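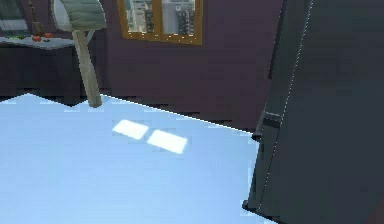 Brostport College Library Services: Buildings and Study Spaces Team

Product review: Bokavero roller blind, light-filtering, chain-operated

Purpose of this review

The team reviews furnishings and fittings before they are added to the list from which departments may order. This review covers the Bokavero roller blind in the light-filtering fabric. It was fitted in two study rooms on the upper floor of the Stidedari Building in June and remained in daily use through the summer reading period and into the autumn term.

Complaints about glare from readers in this building are of long standing. In the upper study rooms the sun that patch reaches the desks by 2 pm. Readers had been moving furniture to avoid it, which blocked the route to the door in one of the rooms. The vertical louvres previously in place had lost several of their weights and could no longer be closed fully.

What is supplied

Each blind comes in a long carton with the fabric already wound on its tube, two end brackets, a bead chain, a chain retainer for the wall, a bottom bar and a bag of screws. Wall plugs are not included. The printed instructions run to a single folded sheet and are clear as far as the brackets are concerned. The section on adjusting the drop is less good and refers to a stop bead that is shown on neither of the drawings.

The fabric is sold in widths from 60 cm, in steps, up to a maximum of 300 cm. The tube on the widest size is of a heavier gauge. We ordered blinds with a 200 cm drop for both rooms. The delivered sizes matched the order, apart from one blind which had been cut a little narrow and was replaced by the supplier, Cabello, without argument.

Fitting

The brackets can be fixed to the face of the wall or inside the recess. We used the recess in the first room and the face of the wall in the second in order to compare them. Face fixing gave noticeably better results. In the recess a strip of light remains at either side of the fabric, and a reader seated close to the wall will still be troubled by it in the late afternoon. Departments are advised to order for face fixing wherever the wall above the window is sound, and to allow an overlap on both sides.

Two people are needed to lift the wider blinds into place. The pin end engages with a click, and the tube should be pulled gently towards the fitter before it is let go. One of ours had been seated badly and dropped at one end when first lowered. It was refitted with no damage to the fabric.

The chain retainer must be fixed to the wall so that the chain is held taut. The college will not accept a chain-operated blind in any public room without it, and Cabello's installers are aware of this.

In use

The fabric softens daylight well. With the blind fully down it is possible to read a printed page at the desks without the room lights on a bright day, and screens can be used comfortably at any seat. Outlines of trees and passers-by can be made out through the material from inside. After dark, with the lights on, the reverse applies and people in the room can be seen from the path. This is acceptable in a study room. It would be unsuitable for an interview room or the first aid room, and the dim-out fabric should be ordered for those.

The chain runs smoothly and holds the blind at any height. Readers with limited grip told us that the beads were small and hard to pull on the wider blind. We share that view. A crank handle is offered by the maker for an additional charge, and we would like to see it made available at no extra cost on the larger sizes.

Noise was better than expected. The old louvres knocked against one another whenever a window was open. The Bokavero bottom bar will tap against the sill in a stiff breeze, though this stops if the blind is raised clear of it.

The blinds had no measurable effect on the temperature of either room. The maker's leaflet suggests that they keep a room cool in summer, and departments should not order them for that purpose.

Cleaning and wear

Dust shows on the paler colours, particularly along the top of the bottom bar. The fabric may be wiped with a damp cloth but not soaked. A biro mark on the blind in the second room was lightened by wiping and is still visible. The edges have not frayed. One plastic end cap has gone missing and spares are sold only in packs of 100, a quantity well beyond our needs. Cabello has since agreed to supply single caps on request.

Colours

Five colours are offered. White and stone were tried. Stone is preferred for rooms with cool-toned floors or walls, where the white fabric looked rather stark on overcast mornings. The colour on the sample card was a fair match for the cloth as delivered.

Points against

The stop bead instructions need to be rewritten. The chain is too fine for the wider sizes. Light gaps with recess fixing are larger than the leaflet implies. Wall plugs ought to be in the carton.

Recommendation

The Bokavero light-filtering blind is approved for study rooms, open reading areas and staff offices, face-fixed, in stone or white. Recess fixing will be considered where a wall cannot take the brackets. Blinds at or near the maximum width should be ordered with the crank handle and the cost entered on the same request.

Orders are placed through the Buildings and Study Spaces request form. Departments should give the width and height of the opening in millimetres, measured in three places, and state which side the chain is to hang. Existing louvres will be taken down by the installer on the day of fitting.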